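On March 25, 2024, someone at Flelden wrote:

> We recorded 200 demos by remote control in the simulator, but the bottle often hits the rack. Do you turn the wrist early or late?

Hello all,

I had the same trouble in June. Now I ask each operator to stop beside the rack, check the angle, and only then turn the bottle upright.

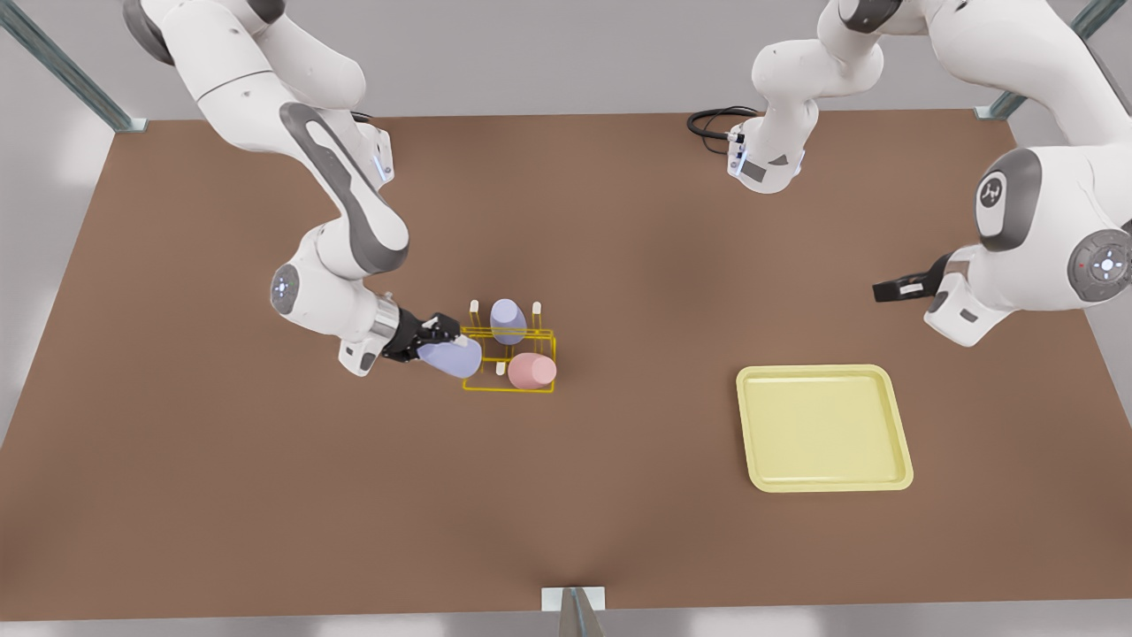 *Right arm with bottle beside the yellow rack, front left slot free.*

I removed 37 demos where the operator hurried, and kept 55 for the first training. Please tell me if you do it in another way.

Best regards,
Irfan Pattinasarany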